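Vorwood Chores: a small record of household and shop-floor work

README, second release

Contents

Vorwood Chores holds 880 recorded episodes of ordinary work done with hand-held grippers, plus the scores of a robot arm that was later asked to do the same jobs. It was put together by a small group in Ovville to get a usable answer to one question: which chores can a machine do today without a person standing next to it?

Of the 880 episodes, 805 passed review and are in the main folder. The rest are in "held", with a short note on each. Most of them have a late timer start or a marker cube that drops out of view for too long.

Tasks

The tasks fall into two groups. The home group covers hanging and moving things on a coat rack, wiping a table, putting shelf items back in place, folding towels and picking up from the floor. The shop group covers sorting screws, loading a parts tray, coiling cable and closing boxes. The box work was recorded on a bench lent by Zargate, and the boxes are not all the same size.

Each task has a text file giving the start state, the end state and the time limit. Read that file before using the scores. "Shelf items back in place" sounds harder than it is, and "coil the cable" sounds easier.

How the scoring works

The arm got 20 tries at each task. A try counts as done only if the end state is reached inside the time limit with no hand on the robot and no reset. Two people scored every try separately. Where they disagreed, Svenja Gruber made the final call and her reason is in the "notes" column.

We score speed in its own column. A towel folded in 300 seconds is still a folded towel, but a reader may want to know that it took that long.

What we found

Loading the parts tray is close to being useful. The parts are rigid, the tray doesn't move, and a missed part can be picked up again. Closing boxes works when the flaps are already creased and mostly fails when they are new.

Home tasks come out worse. Long, thin objects are a steady problem – the arm holds one end well and loses track of the other. Towels can be folded once but seldom twice. Nothing in the home group reached a level where we would leave the arm alone with it for an afternoon.

People using the same style of gripper finish nearly every task, so the gripper itself is only part of the trouble. Urmas Bite thinks touch sensing would fix half of it. Maja Makowska disagrees, and her notes are in "discussion". 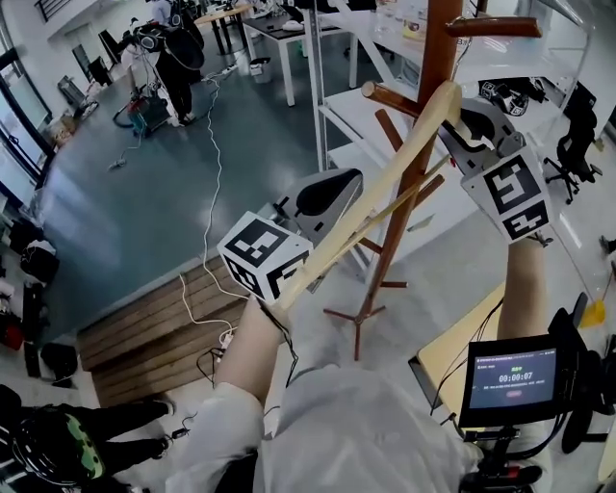

When will a robot be able to tidy a whole room by itself?

Single steps such as picking up a cup or wiping a clear table already work some of the time, but a whole room means many steps in a row, and one dropped item can stop the run. We would not plan on it for the next release of this data or the one after.

Known problems

Timer readings are missing from part of the January batch. Left and right labels were swapped in the first cable episodes; the "fixes" file lists them, and the Karimi loader applies it by default. If you use your own loader, apply it by hand.

Rooms were in normal use during recording, so other people and their things may show up.

Contact

Questions about the files go to Yatziri Rosales. Questions about scoring go to Afshin Nazari. Please give the episode number and the release you are using.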